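Pre-session walkaround, two-arm bench, Grerard room – with my comments

I run this list before every block of demonstrations for the latch board set, and again after lunch if we've swapped operators. The official version is one page with tick boxes. Mine has grown notes all over it, so here they are typed up at last. OK means OK, LATER means it can wait until the block is done, STOP means don't record.

1. Power and emergency stop – OK
Press the stop with the arms parked, check both go limp the way they should, twist to release, restart. I do this every time, even when I only stepped out for coffee. The restart takes ages and I use the wait to do number 2.

2. Joint check, both arms – OK
Jog each joint a little in both directions and listen. The left elbow has had a faint tick since December. Enar had a look at it and said it's a cover and we can keep going, but I still write down whether I hear it. Heard it today, same as before, no louder.

3. Cables – OK, with a grumble
Follow each cable by hand from the wrist down. You want enough slack for a full wrist turn and not enough to sweep the table. The right one hangs in a fat loop and I'd love it shorter. Do one slow wrist turn at the far reach and watch the loop the whole way round! If it catches on anything, that's a STOP.

4. Wrist cameras – OK
Wipe both lenses with the dry cloth (the one in the drawer, please, and never your sleeve). Open the live view and make sure left is left. We once recorded 63 episodes with the two feeds swapped and Prireron, who train on our stuff, were very polite about it. All 63 went in the bin.

5. Table covering – LATER
Run your palm over the cardboard and look for lifted edges and bumps. A fingertip that digs under a sheet will drag everything along with it. One seam is starting to curl, so I want fresh sheets before the next block.

6. Grippers and the handover – OK
Close each gripper on the test strip, then do three slow handovers before you save anything. I use the smallest piece in the set because it shows up sloppy alignment right away. Watch the fingertips come together: they should get really close and never push on each other. If you feel them bump, back off, re-zero and try again. The limit on closing force stays where Dvorak's sheet has it, and I mean that, even if the piece slips now and then. A slip is a perfectly good episode as long as you label it as one.
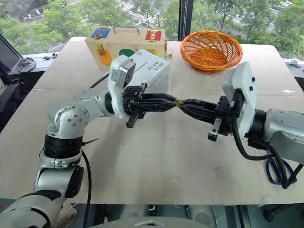

7. Loose items on the table – LATER
Anything the arms could hit should be there on purpose. The latch board, the white box and the orange basket are all part of the setup, so leave them be. Scissors are another matter – they're near the right arm and its cable, and I want them in the drawer before anyone runs at full speed. I've put this in my comments before and I'll keep putting it in.

8. Latch board – OK
Try every latch and catch by hand. They loosen with use, and a hasp that flops open by itself teaches the model nothing we want it to learn. Tighten with the small driver, quarter turn at most, the wood is soft. The board has done 1011 episodes by the log, so it's holding up pretty well.

9. Light and window – OK
The big window is lovely to work next to and a pain for the cameras. Check the exposure on both feeds and write the time of day in the session notes. I like a mix of morning and afternoon in the set anyway, but I want to know which is which. If the sun lands straight on the brass parts, wait it out or start with another task.

10. People and chairs – OK
Chairs go back behind the tape before the arms are live, and that includes yours! Anyone watching stands on the door side. Hands stay off the table until the operator says "parked" out loud.

11. Recording and labels – OK
Disk space first, then the task name, then the operator code. Record one throwaway episode, play it back all the way through and delete it. Target for this block is 300, and we had 118 saved when I did this round. Please don't rush to catch up. A pause in the middle of a handover is fine, a jerky one has to be tagged, and if you're not sure, tag it and leave a note.

Result: fine to record at slow speed now, full speed once number 7 is cleared. Number 5 is on my list for tomorrow morning, and I'll bring the cardboard up myself.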